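**Draltell modifica el etiquetado de precios por unidad en sus tiendas de Zenstead**

La cadena Draltell aplicará desde octubre un nuevo formato de etiqueta en sus tiendas de Zenstead. El precio por kilogramo o por litro figurará con el mismo cuerpo de letra que el precio de venta, y ambos irán en la misma línea.

El cambio afecta a 3824 referencias de alimentación envasada, repartidas en 27 establecimientos. Quedan fuera los productos frescos a granel — que ya se rotulan por peso — y los lotes promocionales de temporada.

La sustitución se hará en tres fases, con el comercio cerrado al público: primero bebidas y conservas, después lácteos y, por último, confitería y artículos de caja. En esta última fase, los envases de menos de 50 gramos indicarán el precio por 100 gramos. Los expositores escalonados llevarán una etiqueta por compartimento.
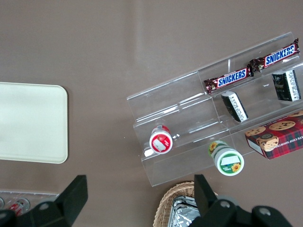 *Expositor transparente de varios niveles con chocolatinas Snickers en el superior.*

Las etiquetas las suministra Ivanyshyn desde su planta de Prelthorpe. Durante dos semanas convivirán los dos formatos. En caso de discrepancia se cobrará el importe más bajo.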